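Subject: Re: [small-shop] Used belt conveyor for a packing line, what to check?
From: Loretta Gallagher
To: small-shop list

Everett Schumacher wrote on Sunday:

> We are moving the packing end of the shop and I want to put a belt
> conveyor between the sealing table and the carton bench. I have been
> offered a used Kasprzak, 8 feet long, belt included. The seller wants
> 456 for it and says it ran two years in a bakery supply place. I have
> never owned one. What should I look at before I hand over the money,
> and is a slotted aluminum frame stiff enough or should I hold out for
> welded steel? Our heaviest carton is 35 pounds.
>
> Everett

Everett,

We have had three of these in the packing room, two bought used, so I can answer most of this.

Take a straightedge and a flashlight. Lay the straightedge across the belt in a few spots and look for cupping. Then find the splice and bend it over the end roller by hand. If the fingers of the splice lift, figure on a new belt and knock that off the price. Ask to see it run for ten minutes with nothing on it. A belt that walks to one side in that time has either a bent frame or a roller out of square. The roller you can fix. Walk away from the frame.
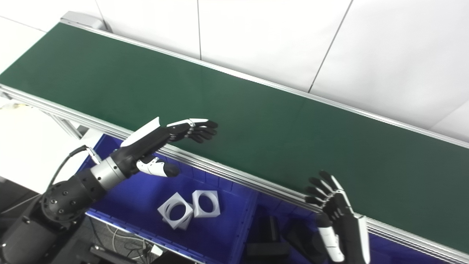 Slotted aluminum is stiff enough for your cartons. Ours carries more than that, and the only sag we ever had was from a leg that had worked loose at the bracket. What I like about it is being able to change things. With grooves running the length of the near rail, like on the green belt in the picture, you may be able to hang a side guide or a sensor bracket off the rail with slot nuts and slide it until it's right. Check the slot size before you order hardware. We bought a box of 80 nuts for the Storurar bench and they were too wide for the conveyor, so they are still on the shelf if anybody wants them.

Welded steel is fine too, but every bracket means drilling, and you will move the brackets. Corinne Holloway moved ours four times in the first month.

Other things to look at:

Bearings at both ends. Spin the rollers with the belt slack and listen.
Gearbox seals. A bakery place probably washed it down, so look for rust under the motor.
Take-up screws. They should have travel left. If they are run all the way out, the belt has stretched.
Leg height. Measure your sealing table first. Short legs can be blocked up, tall ones have to be cut.

On layout, leave enough room on the back side to get a hand in and wipe under the belt. We set our first one tight to the wall and had to unbolt it every time a label got pulled under.

The price sounds fair to me if the belt is good. Adeel Soomro bought a shorter one in May and may remember what he paid for the replacement belt. Adeel, are you reading this?

Let us know the belt width too. You left it out.

Loretta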